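Oslow workshop puts small robot arm back on a regular service plan

The smallest machine at the Oslow training workshop is getting a service plan of its own. The tabletop robot arm, used by students in the evening automation course, has been on the same bench since February, and until this month it was only looked at when something stopped working.

Under the new plan, the arm gets a short check before each session and a longer one after every 30 hours of running time. The workshop keeps a paper log next to the power switch, and whoever shuts the arm down writes in the hours.

The change follows a run of small faults in the spring. The arm would start normally, work through its first few moves and then lose contact with one of its servo motors. Restarting it cleared the problem for a while. Students replaced one servo, then a second, and the fault came back both times.

The cause was a connector low on the arm. The wire feeding it had been routed with too little slack, and each time the base turned to the end of its travel, the wire pulled on the plug. After enough turns the plug had worked part of the way out of its socket. It still made contact when the arm was at rest, so every test done with the arm standing still came out clean.

"We changed two good motors before we checked a plug," said Mihret Yimer, who runs the bench. "They're back on the shelf as spares now."

The counter in the control software stood at 3,277 completed cycles when the fault was traced. A cycle at Oslow is one full run of the practice task, from the rest position and back to it.

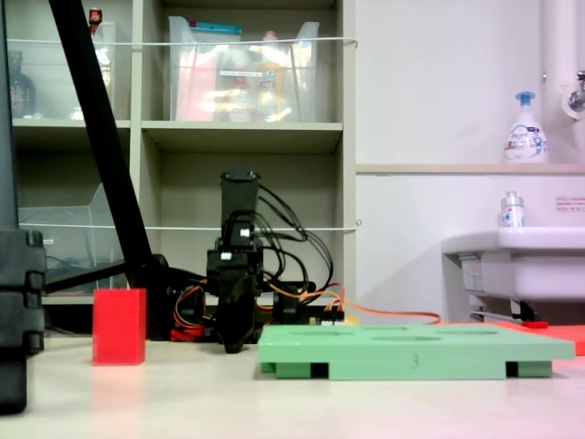 Mihret Yimer
Bench technician and workshop writer, Oslow

The arm is built from a stack of black servo motors and brackets, with black cables looping out at the side and red and orange wires lower down. Most of the service work concerns those cables and wires. The motors themselves are sealed and are swapped whole when they fail.

The daily check takes a few minutes. With the power off, the user turns each joint by hand and feels for grit or a tight spot. Every plug is pressed home with a thumb, starting at the base. Then the power goes on and the arm is sent to its rest position at low speed. If it stops short or shakes, it is switched off and the session moves to another bench until someone has looked at it.

The longer check covers the screws. Brackets on a small arm loosen with vibration, and a loose bracket near the base shows up as a large error at the tip. The workshop uses a hand driver for this — no power tools — and puts a dab of threadlocker on any screw that goes into metal. Screws that go into plastic are tightened until snug and left dry. A paint mark across each screw head and bracket shows whether a screw has moved between checks.

Calibration is done last. The arm is moved to a fixed start pose and the servo positions are read out and compared with the values saved in February. A joint that has drifted gets a new offset. If the same joint drifts again at the next check, its horn screw is taken out and the horn is looked at for worn teeth.

The practice pieces are checked too. Students work with a light green tray with shallow oval and round recesses in its top, marked with a handwritten 3 on the front edge. Its place on the bench matters, and a tray that has been nudged between sessions will make a healthy arm look badly calibrated. Users are now asked to set the tray first and run the calibration check after that.

The first long check under the plan turned up two loose bracket screws and one cable tie that had been pulled tight enough to mark the insulation under it. The tie was cut off and replaced with a strip of hook-and-loop tape. The marked cable passed a continuity test and stays in use, with a note in the log to look at it again next time.

Replacement leads were ordered from Westberg, a parts dealer that already supplies the workshop's larger machines. The new leads are longer than the old ones, and the slack at the base is now enough for the full turn in both directions. The order came to 13 leads, which covers the arm and leaves several in the drawer.

The workshop also changed one setting in the software. The base joint used to be allowed its full mechanical range. It now stops a few degrees earlier on each side, which does not affect the practice task and takes the last bit of strain off the wires.

Since the leads went in, the arm has run its evening sessions without dropping a motor. Yimer wants to see the next 30 hours in the log before calling the repair finished. The two spare servos will be bench-tested in the meantime, one at a time and under a light load.

Students who sign up for the arm should come a little before the session to do the daily check. A printed copy of the steps hangs inside the door of the tool cabinet, and the log sheet is changed at the end of each month. Faults should be written down with the joint number and what the arm was doing at the time, even if a restart clears them.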